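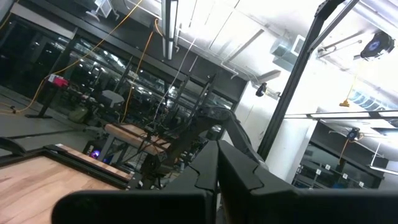

Tie your cables up, and other rules worth keeping

I've been writing lab rules for research robots, on and off, since before anyone in my building wanted them. Last month I threw out the whole document and started again. The old one had swollen to 40 pages, and when I asked Bindu Fernandes which page covered extension cords she laughed at me, quite kindly, and said she'd never got past the glossary.

Fair enough! I wrote the glossary and I barely got through it myself.

So this is my argument for short rules, local rules, and rules about the dull stuff. I know there are proper standards for industrial arms and I'm not telling anyone to ignore them. If you're bolting a big machine to a factory floor you need the full treatment, with the risk assessment and the fencing and the person with the lanyard. But most of the arms I see these days aren't on factory floors. They're in rooms full of tables and desks and computers, where people wander through holding a coffee, and the person running the arm might be a second-year student who started in May.

Rooms like that go wrong in boring ways. Ask anyone who works in one about their last near miss and you won't hear about a robot swinging at someone's head. You'll hear about a foot catching a lead, or an emergency stop that had been shoved behind a monitor, or two people who each thought the other one had put the arm in hold.

Cords first, then, because I'm a bore about cords. I like power coming down from overhead. Reels on the ceiling are brilliant, and I'd put them in before I bought a second arm. Once you have them you can shift a table without dragging a power board behind you like a tin can on a wedding car. But a reel only helps if the cord goes back up when you're finished, and a long extension cord that comes down from the ceiling and then runs off across the floor has given you the worst of both. My rule is one sentence: if it touches the floor where people walk, cover it or move it before the arm gets power. Bindu wanted me to add a clause about temporary set-ups. I said no, because every cord in every lab I've ever visited was temporary, including one at Soriano that had its own layer of dust and what I'm fairly sure was a name.

Then there's the hanging stuff. Wires that dangle off the front of a table are asking for a chair arm to hook them. Viera Matoušek, who ran the workshop at Wirden for years and taught me most of what I know, used to go around on a Friday with a bag of hook-and-loop ties and do the lot without a word to anybody. It was lovely of her and it was a terrible system. She went on leave for a month and the place looked like a fishing boat. A rule that lives in one person's pocket isn't much use to the rest of us, so tidying cables is now part of shutting down, on the same card as parking the arm, and whoever ran the last session signs for it.

Grippers get their own line on the card. People relax around a small gripper in a way they'd never relax around a big arm, and I do it too. You see two slim fingers and your brain files them with the kitchen tongs. I've watched very clever people reach in to straighten a part with the arm live, and I've had my own thumb in there at Vimbridge (it went purple, it was fine, I told everyone it was a car door). We say hands out unless the arm is held and you're the one who put it in hold. You have to have done it yourself. Somebody calling "yep, it's stopped" from across the room doesn't count, however much you like them.

The next one gets me the most grief. I reckon any arm that shares a room with desks should have its reach marked on the floor, in tape, even if it's slow and even if it's meant to be safe around people. Every time I raise it someone tells me the force limits are set low and the tape looks ugly. The force limits are set low until someone changes them for an afternoon's work and forgets to change them back. Tape doesn't have a settings menu. A visitor can read it, and so can the cleaner who comes in at night when none of us are there to explain which bits move.

I'll admit where I've been wrong. I used to want a log of everything. The old log at Flalivon had 1,821 entries in it when I finally sat down to read it over a long weekend, and nearly all of them said "OK". I'd built a machine for making people type OK. We only write down what surprised us now, and the entries are shorter, ruder and much more useful. One of them just says "elbow came up higher than I thought, hit the light". I learned more from that than I did from a whole winter of OKs, and we went and measured the clearance over every bench.

I used to think you could write the rules once as well. You can't, the furniture moves! Somebody brings in another table, a computer ends up on the floor because there's no room on top, a bag gets parked beside a chair, and your walkway has gone. So we walk the room on the first Monday of the month with the card in hand, and we're allowed to add a line only if we take one off. That part was Viera's idea. She says a card you can't read while standing up is a book.

Ours is 3 lines over at the moment. Bindu wants to cut the tape one and I'm holding out.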